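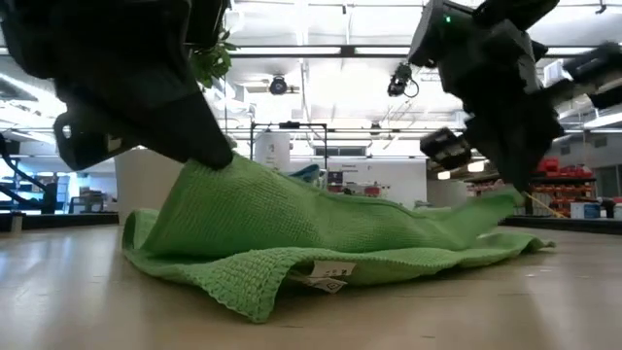
Cormac Breathnach
A few notes on waffle-weave towels, as I've now washed and folded enough of them to have opinions. The lime green one is my test case. 1/

It came from Sheehan in a pack of 2. I bought them in February for drying glasses and they have ended up doing everything else as well.

First wash on its own. Bright green will give you a bright green sink. I ran the first one through twice at a low temperature and after that it stopped colouring the water.

Read the care label before you decide it's too small to bother with. The print on these is faint to begin with and it doesn't get any clearer with washing. Write down what it says if you want to know in a year's time.

No fabric softener. It flattens the texture and the towel stops soaking things up, and the texture is the whole reason for buying it.

They shrink. Mine started out 46 cm wide and it's 5 cm narrower now. Most of that went in the first two washes.

Folding. If you just drop one on the table and start folding, the near edge curls under and you get a lump in the middle. Take hold of it along the top at two points, well apart, pull it tight, then lower it on to the table. The front edge goes down first and the rest follows.

Then smooth it from the middle out with the flat of your hand. Don't tug the corners or it goes out of square, because the weave stretches more one way than the other.

Half, half again, then thirds. Label on the inside. They stand up in a drawer like that.

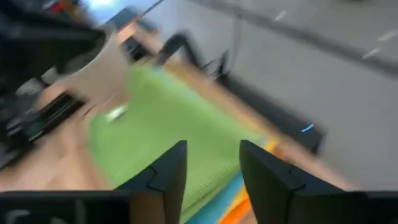
Floor textiles are a different job. The green rug with the light blue and orange stripes doesn't get folded at all, it gets rolled. Fold a rug and you'll be looking at the crease for weeks.

Pick the bits off it before you hoover. Anything small and pale shows up badly on that green, and I'd sooner do it by hand than fish it out of the hoover head later.

I do the wooden floor round it first, then the rug, then the floor along the wall again. Whatever comes off the rug ends up on the boards anyway.

Someone asked about the Zemport towels. I had one. It was thinner, and it went bobbly by the summer. The Lusport ones I haven't tried.

Next thread will be drawer dividers, once I've measured the drawers properly. Last time I did it from memory and had to send them back.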